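15th February
Rafsan Nanayakkara

Wrist view in Dollport still comes out rolled. Swapped the hand-eye rotation for the one Noder exports; fingers stay put in view, room tilts as before. Gripper open and empty for all 12 poses.

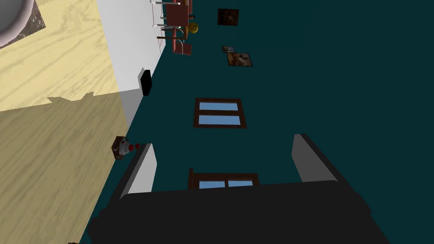
Plane fit on the teal wall is fine, 1067 inliers. Window glass gets merged into it – depth threshold too loose. Dropped it to 8 mm and reran. 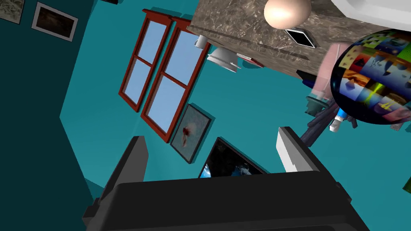 Planner rejected pose 18 again. Suspect the collision mesh for the palm, not the roll. To do: check quaternion order in the Bustamante loader.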